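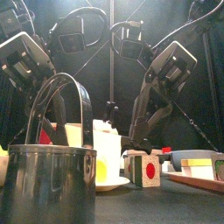 Search this archive Go Advanced search

Filed under: Lab Practice > Manipulation > Upkeep

4. Setup and Upkeep of the Cell

4.1 Arms and table

The Sullen cell at Ekarville is a two-arm tabletop station. Both arms reach down over a dark gray table with a black backdrop behind it, and each carries a gripper with a square black module near its top (Figure 1). The design was meant to be boring. In its first months the cell was anything but, and most of what follows is a record of how we made it boring.

The arms are driven by Fludow, our in-house control software, which assumes that both bases are exactly where they were when it last asked. A base that creeps by two millimeters is enough to turn a clean grasp into a firm push. We therefore check both bases against a steel gauge at the start of every session and write the reading on a sheet taped to the cabinet door. The sheet has proved more dependable than the logging script written to replace it.

Figure 1. The two-arm cell with household objects on the table. The fingers of the right arm are just above a patterned cube; a steel pot with a tall arched handle stands in the foreground.

4.2 Cables

Cable wear was our leading cause of lost time. In the original routing the cables were tied tightly along the links, which looked very good in the funding report and lasted 40 hours. The ties pulled at the connectors each time a wrist rolled past its midpoint, and the arm would then stop with a message blaming the motor. We replaced two healthy motors before we thought to doubt the message.

The present routing leaves slack. One cable loops between the upper parts of the arms and another sweeps across to the right arm, as Figure 1 shows. It is not pretty. Two rules apply: a loop must never hang low enough to meet an object on the table, and it must stay slack with both wrists at their limits. After any change we run the arms through their full range at low speed with one hand on the stop button. Since the change we have had one cable fault, caused by a chair.

4.3 Fingers and linkages

The grippers are opened and the linkages wiped down every 500 grasps. The interval was chosen by Wallner, the supplier of our joint pins, and we have found no reason to argue with it. Dust in the joints shows up first as a slow return on opening, long before the grip weakens. A pin that can be turned by hand is replaced – a pin that cannot be turned by hand is cleaned, and then usually replaced as well.

Left and right fingers are not interchangeable. They will go on either arm, and the screws will tighten, and the arm will then miss everything by the same small amount for an entire afternoon. We now mark the inside of each finger with a paint pen.

4.4 Light and objects

Overhead light is strong and leaves a bright glare at the top of the view. We tried dimming it, and the matte objects promptly became hard to tell from the table. The shiny ones did not improve either. The pot in Figure 1 returns a warped picture of its surroundings from any angle we have tried, and we treat it as the hard case. If object detection holds up with the pot in place, the lamp is left alone for the day.

A typical layout mixes tableware, such as a cup and saucer or a shallow bowl, with small blocks. Objects are set out by hand and moved between trials. Scuffs on the tabletop are left as they are; the one time we polished them out, the reflections grew worse and the depth readings took a week off.

4.5 Restart after a fault

After a stop, the operator lifts both grippers clear, checks the loops, reads the gauge and only then restarts Fludow. The full procedure takes seven minutes. Skipping the gauge saves one of them and has so far cost us most of a December.

Related items
Slack and strain in overhead cable runs
Notes on grasping shiny cookware
The Sullen cell: parts list and drawings
Fludow release notes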